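CHAPTER 7
Repair, Reuse, and the Working Life of Equipment

Learning objectives
After reading this chapter, you should be able to:
Explain the difference between physical life, service life, and book life.
Describe how an organization decides whether to repair, reassign, or retire a piece of equipment.
Identify the costs that a purchase price leaves out.
Discuss who bears the cost when equipment is discarded early.

Key terms: book life, cascade, harvest, residual value, service life, total cost of ownership

7.1 The Orkum Decision

Each May, the Orkum school district prepares its equipment budget for the coming year. For most of its history the district replaced office and classroom computers on a fixed schedule. A machine that reached the end of its fourth year was removed from its desk, entered on a disposal list, and sold by weight. The condition of the machine played no part in the decision.

Desktop computers at the workbench, side panels removed

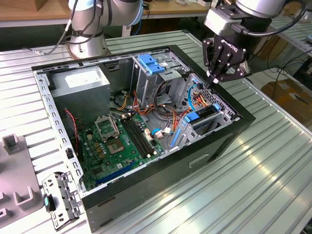
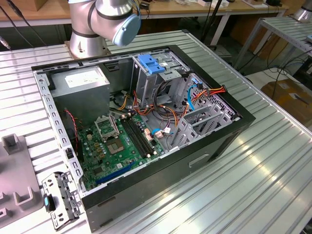
Iraklis Alexiou objected to the schedule at a budget hearing, arguing that the district was "throwing out the calendar's idea of an old computer" and had never asked what the machines could still do. He asked that every unit on the disposal list be inspected before any money was set aside for new ones. Soo-ah Yoon replied that inspection was itself an expense, that a technician's hour had a price, and that a repaired machine which failed again in the middle of a school term would cost more in lost teaching time than the district had saved.

Both positions have merit, and much of this chapter is concerned with how an organization can weigh one against the other. The district settled on a trial. It drew a sample of 300 machines from an inventory of 3691 and had each one opened, tested, and graded. Of the sample, 63 percent could be returned to use with no new parts or with one low-cost part. The remainder were set aside as a source of components or released for recycling.

The trial did not end the disagreement. Supporters of repair pointed to the share of machines that were still sound. Their opponents noted that the figure said nothing about how long those machines would remain so, and that the sample had been drawn entirely from administrative offices, where equipment tends to receive lighter use than it does in a classroom.

7.2 Three Measures of Life

The word "life" is used loosely in discussions of equipment. It is useful to separate three meanings.

Physical life is the period during which an item can be made to work at all. With enough labor and spare parts, physical life may be very long.

Service life is the period during which an item does the job for which it is kept. A delivery van that still runs but can no longer carry the loads a business needs has reached the end of its service life with that business. It may have a long service life ahead of it elsewhere.

Book life is the period over which the cost of an item is spread in the accounts. It is chosen when the item is bought and is a matter of policy, tax rules, and custom.

Difficulties arise when one of these measures is taken for another. The Orkum schedule treated book life as though it were service life. The opposite error is also common: the Groreck print works, examined in Section 7.5, kept a folding machine in use for years after its accounts showed a value of zero, and on that basis regarded it as free. Its repair bills had by then passed the yearly cost of a lease.

7.3 Repair, Cascade, Harvest

An item that no longer suits its present task may be handled in several ways short of disposal. It may be repaired and returned to the same user. It may be moved to a less demanding task - a practice known as a cascade. It may be taken apart so that its sound components can keep similar items running, in which case it is said to be harvested.

The choice depends on the price of labor, the supply of parts, and the number of similar items in service. Harvesting is seldom worthwhile for an owner with a single machine. For an owner with several hundred of the same model, a shelf of tested parts can shorten repair times considerably.

Check your understanding
1. Which measure of life did the original Orkum schedule rely on?
2. How might Soo-ah Yoon's objection be tested with figures the district already keeps?
3. Name an item in your home or workplace that has been cascaded. What was its first task, and what is its present one?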